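Student project report: Cork or screw cap for a young white wine?
Johanna Koller, second year, Wine and Beverage Studies

The aim of my project was to find out if people can taste a difference between the same white wine closed with cork and with screw cap. The wine came from Azimi, a small winery near Worurcombe, which bottled a part of its Riesling with both closures from the same tank. In total there were 734 bottles in the trial lot, 646 of them with screw cap and the rest with cork. The winery gave me 15 bottles of each type.

I held the tastings in February, always at four in the afternoon. There were 58 tasters, mostly students and a few teachers. Every taster received three glasses, two with the same closure and one with the other, and had to say which glass was different. This is called a triangle test. The glasses had only a code, and the order was changed for each person. I opened the bottles one hour before and smelled each one. One cork bottle had a musty smell, so I replaced it.

By pure guessing, one third of the answers should be right. In my test 24 people chose the correct glass, which is a little more than guessing but not enough to be significant. Those who were right described the screw cap wine as fresher, with more lime -- two of them also wrote "struck match".
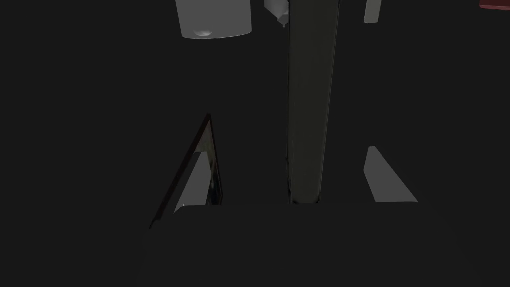
The serving temperature was a weak point of my method. I wanted 10 degrees for all glasses, but the last group got the wine at almost 13, and in warmer wine the aroma is easier to notice. I should have tasted with smaller groups.

For the next part I would like to keep some bottles for two years and repeat the test. The winery has agreed to store them lying down, in the same cellar.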